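How a small firm budgets for a gripper (and all the bits round it)

I'd promised myself I wouldn't open with the price, so naturally it was the first thing I asked. The woman who looks after equipment buying at Wullis laughed at me down the phone. "Everybody does," she said. "They ask what the arm costs. The arm is the easy bit, you get a quote and there it is on one line."

Wullis sorts and repacks mixed household goods, the sort of stuff that comes back in baskets and bags with straps and cloths and cables all muddled together. She'd asked me to leave her name out (she says she gets quite enough sales calls already) but was happy to talk about everything else, and talk she did!

Her first budget, drawn up in July, had 3 lines in it: arm, gripper, fitting. By the time we spoke it ran to 2 pages. "Finger pads," she said. "I'd never thought of finger pads as a thing you buy. They wear down, and then you need more of them, and somebody has to have ordered them."

So how did she choose? She had quotes from Wornex and from De Graaf, and she was very frank about having liked the cheaper one until she read what was in it. The Wornex price left out the wrist camera, the spare pads and the cable set. Once she'd added those back on, the gap between the two came down to £110. "I'd have been cross with myself for years over that," she said. "Well, for a month anyway."

I asked what she'd tell somebody starting from nothing. She had a good long think, and I could hear a kettle going.

"Take your own stuff to the demonstration," she said. "Your own baskets, your own horrible tangled straps. They'll show you a nice clean cube going from one side to the other, and it's lovely, but I haven't got any cubes." She took a carload to Stendon, where De Graaf has its demo room, and spent the day there. She came home having changed her mind about the fingers, and went for a wider opening and a rougher pad.

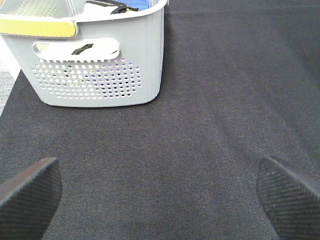

Words and picture: the Workshop Notes desk
Posted November 6, 2023

Baskets came up a lot, more than I'd bargained for. The one in the photo is light grey plastic with an oval handle hole in the front, and there's something black and strap-like showing through it. She can talk about handle holes for ages. A strap that pokes out can snag, she says, so she now has £500 set aside purely for containers and work surfaces, and she fought for it. "My boss said, you want how much for baskets? I said yes, and some cloth to stand them on."

Dark cloth, as it happens. She likes a matt, plain surface under pale containers and reckons the camera has an easier time of it, though she was careful to say that's her own experience and other people swear by white.

And training? "Put it in as its own line," she said straight away. "Don't let it get tucked in under fitting, or it's the first thing to go when somebody wants to trim." She's also asked for the service visits to be priced separately, so she can see what she'd be paying in the second year, and De Graaf still owes her an answer on that one.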